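TOWELS, TABLES AND THE SHARED SHELF
Office notes, 10 Sep 2023

Quick one this time, the Rimudance order form is due and I still have the supply closet to finish. So, cloths. Again.

We own too many of them and they are all in the wrong place. The gray ones especially. They get used on a table, left on the table, then somebody puts a laptop down on top and that's the last we hear of it until the closet is bare and I get a message asking for more. Please – when you're done with one, fold it and put it back. Second shelf, left side, above the printer paper. Damp ones go over the rail by the sink, not in the closet. We had a smell in August and I'd like not to have it again.

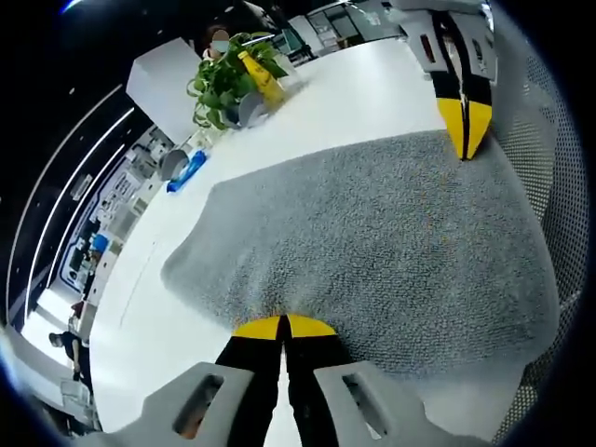
One of the grays on the big white table, plant behind.

How to fold, for those who asked (two of you did, so it's going in). Lay it flat. Smooth it out with your hand, middle first and then the corners. Long edges together, then in half, then in half again. Fold facing out so we can pull one without the whole stack coming down. The thick fuzzy ones don't hold a crease, don't fight them. Rolling is fine too if you roll all of yours and stand them up at the end of the shelf. Mixed piles are what drives me nuts.

Shake them first. Over the trash can, please. Crumbs in a folded towel stay in a folded towel.

Washing: the bag goes out with the Braten pickup and comes back two days later. Anything gray or dark can go in together. Whites seperate. No fabric softener, whatever the bottle in the kitchen says, it leaves them slick and then they just push water from one end of the table to the other. If you take one home to wash – fine, thank you, bring it back. 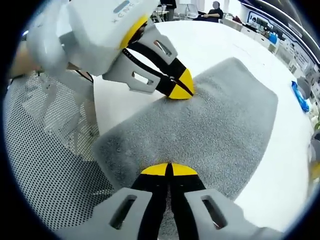 Upadhyay wrote in after the last issue to say the fuzzy towels are useless for wiping and should be kept for drying only, and could we please stop using them on the whiteboards. Fair point on the whiteboards. There's a box of felt erasers in the closet, bottom shelf, nearly full. On the wiping I half agree. They're good on a dry dusty table and lousy on coffee. For coffee use the thin ones or a paper towel.

New order. I'm getting 23 more of the thin kind and no more fuzzy until we find the ones we have. The Flomum catalog has a pack of 120 that works out cheaper per cloth but we have nowhere to put 120 cloths, so no. Item 422 on the form if you want to look it up and tell me I picked the wrong size.

Tables next. End of the day, they should be clear enough to wipe in one go. Meaning bags off, wrappers in the trash, sticky notes either on something or thrown out. Cups back to the kitchen. I don't mind a bottle left out if it's yours and has a lid.

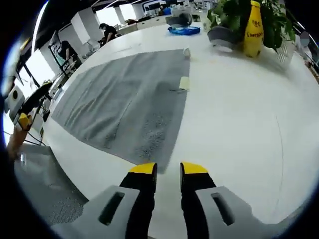

Plants can stay where they are. Water once a week, from the small can, and stop when it shows in the saucer. If the stems are getting long and in your way, move them aside or ask for a trim, don't tuck them under things. Cuttings are free to anyone who wants one, bring a jar.

Other bits:

Closet key is back on its hook. Leave it there.

The step stool is missing. It's the folding one. Check under your desk.

Supply requests now go to extension 1867, the old number still rings but it rings in an empty room.

Closet will be locked one morning later in September while I redo the shelves. Will send a note round the day before. If you need tape or batteries get them ahead of time.

That's it for now, more on the fridge next issue becuase that is a whole separate page.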